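Wuvar arm and hand, demo day at Pukton

Got along to the Wuvar open day at Pukton, stayed most of the arvo. Quick notes before I forget it all.

Hand first. Fingers are the best bit, white joint housings, dark grey rounded tips, look easy to wipe down. Kiprono Tanui ran the demo and let us squeeze the tips. Firmer than I expected. Grip good on a mug, poor on a pen. Dropped it 6 times out of 9, and he didn't hide it.

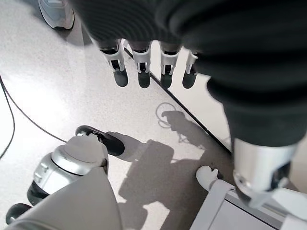

Sleeve I'm less keen on. Black, ribbed, does the job of keeping fluff out of the joints but bunches up when the arm's at rest. Thilini Abeysekara says a slimmer one is coming in June. We'll see.

Noise ok. Colour choice, none. Setup took them roughly 9 minutes, woudl take me longer.

Price is $2,000 a month to lease, hand included, sleeve another $228. Steep for a small workshop like ours. Watkins next door wants one anyway.

Would go again. Wouldn't sign yet. Parking at Pukton is dreadfull, go early.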